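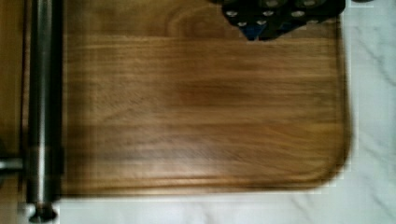
Haruto Minami, Head of School
1 March 2021

About the Onishi School of Cookery

The Onishi School of Cookery provides full-time and evening courses for adults who wish to work in professional kitchens. It stands on the harbour side of Skarkberg, in a former grain office, and takes its name from the family who gave the building for teaching use.

The School admits 24 full-time students each September. The diploma lasts 18 months and is divided into 2 stages. The first is taught entirely on the premises and covers knife work, stocks and sauces, bread, fish, and the keeping of kitchen records. During the second, students spend four days a week in a working kitchen and return to the School on the fifth for classes in costing, menu planning and food law.

Evening courses are open to all residents of the district aged 16 and over. No earlier training is required. Places are offered in order of application, and a reduced fee is available to those receiving support with housing or living costs.

To date, 268 students have completed the diploma. Many have remained in the region, in hotels, hospitals, school kitchens and small restaurants. Former students may use the library and attend the spring lectures without charge.

Teaching is led by Yasuo Kudo, Director of Studies, who is also responsible for placements. Our present placement partners include the Salus care homes and the Fokevlow Hotel. Each student is visited at work by a member of the teaching staff at least once a month, and a written report is shared with the student and the employer.

Applications for the diploma are considered from early spring. Applicants are invited to a short interview and a morning of practical work. Enquiries should be addressed to the School Office, which is open on weekdays during term.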